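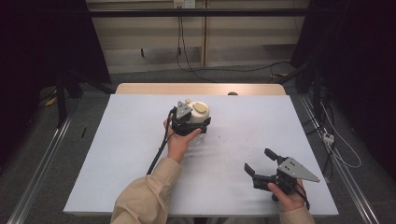 A rounded off-white container held in a gripper over a white board laid over a wooden table.

Kevberg says small containers will tidy your table. Shoppers may want to wait

28 November 2018

Kevberg, the Willard housewares company, put its Mesby line of small tabletop containers on sale this week with a large claim attached. According to the company, a household that gives every loose item a container of its own will save 45 minutes a week in tidying and looking for things.

The figure comes from a survey of 1572 customers. All of them had already bought storage products from Kevberg, and the minutes are their own estimates. The company did not time anyone. It also did not ask how long people spent sorting their things into containers in the first place, which would seem a fair question.

The Mesby line comes in 7 sizes. The smallest sells for $5, and the packaging suggests keys, coins, buttons, tea and "daily odds and ends." Kevberg's printed guide tells buyers to clear the table first, set out one container for each kind of item, and put the containers back in the same spot every evening. Anyone who does that every evening probably has a tidy table already.

A store in Goodall that carried an earlier version stopped ordering it in February. Customers liked the look, the store said, but several brought sets back after finding that the containers took up more room than the things they were meant to hold.

Kevberg calls that version "a different product" and says the new shapes sit closer together. It would not say how much closer. Asked whether an old jam jar would do the same job, the company said that a matching set "encourages the habit."

That may be true for some people. The survey does not show it, and the company says it has no plans to run another one before the holidays. Mesby containers are sold singly and in sets at Kevberg's store in Willard. Unused items can be returned with a receipt.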